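Roltden Support – Ticket 1698
Product: Murnent two-arm evaluation kit, trial license
Opened by: Puspita Lau, Lamamport
Assigned to: Sekar Manurung
Priority: normal
Status: waiting on customer

Reported problem

We have the kit on trial and are running the shirt folding demo that came with it. The right wrist preview freezes during a run and the log shows "frame late, limit 50 ms". The arms keep moving. The head view is fine the whole time. We need to know if this is a fault in the unit or a setting, as we have to decide on purchase before the trial ends in August.

Reply – Sekar Manurung

Thanks for the log. A late frame on one wrist only is usually the cable or the port. Please do these in order and write down the result of each:

1. Stop the program and park both arms.
2. Reseat the wrist camera connector at the arm end, then at the computer end.
3. Restart the camera service and leave the preview open until the frame counter passes 1000.
4. Save one still from a wrist camera and one from the head camera, and attach both at full size. I want to check exposure and field of view on each.

Reply – Puspita Lau

Steps 1 to 3 done. The counter passed 1000 with six late frames, all near the start. Stills attached, wrist camera first, then head camera. 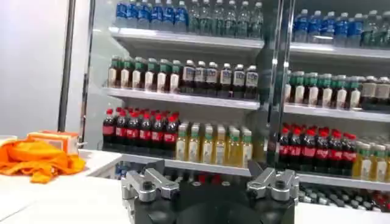
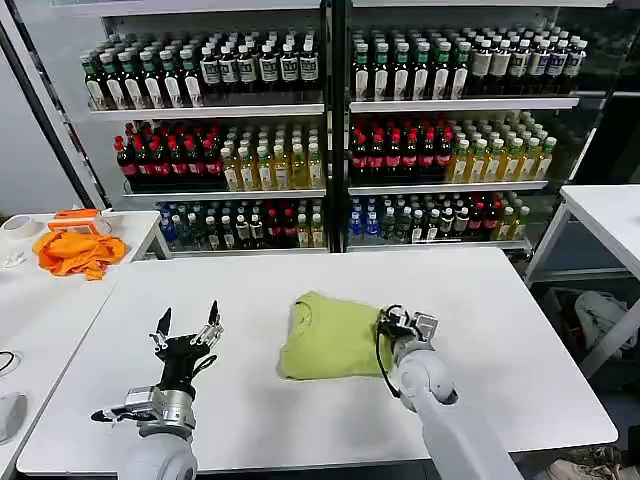 Reply – Sekar Manurung

Both files open fine. My notes:

Wrist still: both metal fingers are in view at the bottom, so the camera mount is usable as it is. The glass doors of the drinks cooler show faint reflections. Leave auto exposure on for now.

Head still: both grippers and the folded yellow-green T-shirt are in view. There is a cable looped along the side of the right gripper. Check that it has enough slack when the wrist turns all the way in both directions – a tight loop can pull on a connector. No need to move the head camera.

Next, swap the left and right wrist cameras at the computer end only and repeat step 3. If the late frames stay on the same port, it is the port. If they follow the camera, I will ask Yavuz Kılıçarslan in parts to send a replacement cable under the trial terms.

Internal note – Mawar Tarigan

Trial units are covered for cables and cameras. No charge to Lamamport. Keep the ticket open until the swap result is in.

Last update: February 7, 2020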